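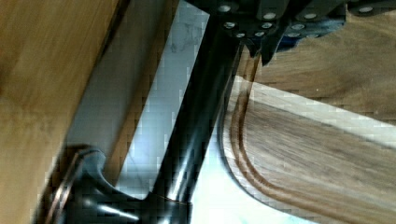
Why does a savings account with monthly compounding pay more than one with yearly compounding at the same rate?
Interest added in the first month starts earning interest in the second, and so on through the year. With yearly compounding it has to wait until the end.

Unit 4, simple and compound interest
Instructor: Intan Ngau

Simple interest is principal times rate times years. A deposit of $445 at 4% earns $17.80 in one year.

For compound interest, divide the yearly rate by the number of periods first. Most lost points on the October quiz came from skipping this.

Problems 1 to 15, odd only. Show the formula.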